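Hukside Shared Table Guide
Section 4: Setting Up and Clearing the Side Table

By Jasper Kramer
April 6, 2022

This section covers the small table at the partition wall. It is used for snacks, light lunches and seasonal displays, and it is set up fresh each morning from the Skurnlow cabinet. Read Section 3 (Cleaning Supplies) first if you have not worked a table before.
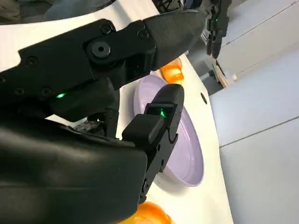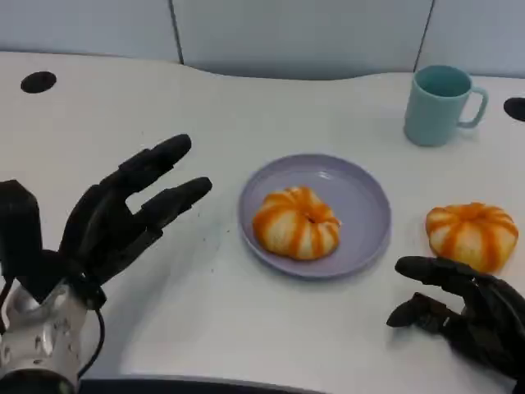
A basic one-person setting uses a plate, a mug and a small amount of decoration. The plate goes down first and everything else is placed from it. We keep to plain tableware for the side table so that pieces can be swapped when one is in the wash. The lavender plate has a raised rim, so it will hold cut fruit or crackers without spilling when someone slides it, but it is shallow and should not be used for soup or anything with a lot of sauce. Orange decorations stand out well next to that color. If you are using a different plate, check the color chart inside the cabinet door before choosing what goes with it.

4.1 Before you start

Have these ready on the cart:

- one plate per person
- one mug per person
- decorations for the current season, two at most for each setting
- two clean cloths, one damp and one dry
- a tray for anything that has to go back to the kitchen
- the table card, if the table is reserved

Do not carry plates and mugs stacked together. A mug on top of a plate slides as soon as the cart crosses the floor strip at the kitchen door. Put mugs in the lower basket, handles facing the same way.

4.2 Wiping the table

1. Take everything off the table, including the card holder.
2. Wipe with the damp cloth from the back edge toward you. Overlap each pass by half the width of the cloth.
3. Wipe the front edge and the two side edges. Crumbs collect on the underside of the front edge, where people rest their hands.
4. Dry with the second cloth.
5. Look across the surface from a low angle. Streaks show up more on a white top than on the wood tables in the main room. If you see any, go over the area again with the dry cloth only.

Caution: Do not use the green scouring pads on any white table. They leave fine scratches that hold coffee stains. Use the paste from the Mulder tub for marks that a damp cloth will not lift, and rinse it off completely.

Note: The partition panels are upholstered. Keep sprays pointed down and away from them, and spray the cloth instead of the table when you are working near the back edge. Spots on the panels should be reported, not scrubbed.

4.3 Placing the plate and mug

1. Set the plate in front of the chair, a hand's width back from the edge.
2. Check the rim for chips by running a dry finger around it. This applies to the ceramic plates. Plastic plates should be checked for deep knife marks and for warping. A warped plate will rock when you press on one side.
3. Place the mug to the upper right of the plate, with room to pick it up without touching the rim.
4. Turn the handle to the right. If you know the person is left-handed, move the mug to the upper left and turn the handle to the left.
5. Leave the mug empty until the person sits down.

For a table set for two, place both plates before either mug. It is easier to get the spacing right with only the plates down. The chairs should line up with the plates, so move the chair if it is off.

Caution: The plastic plates are not for the microwave. Food that needs heating goes on white ceramic and stays on it. Do not heat it and then transfer it to a plastic plate, which can soften.

4.4 Decorations

Small pumpkins and gourds are kept for the fall table and for practice settings during the rest of the year. Flowers are used from May until the end of summer.

1. Wipe each piece with the dry cloth before it goes on the table. Check the underside as well.
2. Place the pieces outside the area a person needs for eating. To either side or behind the plate are both fine.
3. Leave a clear path between the person and the mug.
4. Make sure round pieces sit flat. If one rolls, turn it until it settles, or pick another one.
5. Step back to the chair side and check the height. Decorations should not block the view across the table.

Real gourds must be looked at every morning. Press gently near the stem and at the base. If either spot gives, throw the gourd out the same day and wash the place where it stood. Artificial ones can be washed in cool water with a drop of dish soap and left to dry on a rack. Do not soak them, as the paint on the older set is starting to lift.

Keep real and artificial pieces in separate boxes. The real ones need air, so their box has no lid. It belongs on the bottom shelf of the Skurnlow cabinet, away from the heating pipe.

4.5 Changing the setting during the day

The table does not need a full reset between people if it was only used for a drink. In that case:

1. Remove the used mug.
2. Wipe the spot where it stood and dry it.
3. Bring a clean mug from the cart.
4. Replace the plate too if there is anything on it, even a few crumbs.

After a meal, do the full wipe in 4.2. Decorations can stay on the cart while you work. Do not put them on the chair. We lost a good striped gourd that way last year.

If you run short of matching pieces, use a plain white plate and leave the mug color as it is. Mixed mugs are fine. Mixed plates on the same table look like a mistake, and people ask to have them changed.

4.6 Clearing at the end of the day

1. Scrape food into the bin at the kitchen door.
2. Put plates and mugs on the tray in a single layer.
3. Return decorations to their boxes.
4. Wipe and dry the table as in 4.2.
5. Push the chair in and leave a small gap between its back and the table edge.
6. Take the card out of its holder and file it.

Wash plastic plates by hand or on the top rack. Stack no more than eight in one pile on the cabinet shelf. Taller piles lean against the door and come down when it is opened. Mugs go on the shelf above, right side up, one layer only.

4.7 Common problems

Plate slides when touched: The table is probably still damp. Lift the plate, dry both the table and the foot of the plate, and set it down again.

Mug leaves a ring: Wipe it up right away with the damp cloth. For an old ring, use a little Mulder paste and leave it for a minute before rinsing.

Orange marks on the white top: These come from paint on the older decorations. They lift with dish soap. Set the piece aside for Ákos Bognár, who will decide if it can be sealed again.

Table rocks: Turn the foot under the low corner until it touches the floor. Do not fold paper under it. If the foot will not turn, leave a note in the Flarkden book and use the next table over.

Not enough space for the person's papers or tablet: Take the decorations away altogether. The plate and mug stay where they are.

4.8 Replacements

Order plates and mugs through the Flarkden book, on the page marked Tableware. Write the color, the number wanted and the reason. Orders under $50 can go in on any day and do not need a signature. Larger orders wait for the monthly list. Chipped mugs should be wrapped in newspaper and put in the bin marked Breakages, so that the kitchen count stays correct.

Continue to Section 5: Window Tables.

Last updated: April 2022
Questions about this guide: Jasper Kramer, Hukside front desk
© Hukside. Back to top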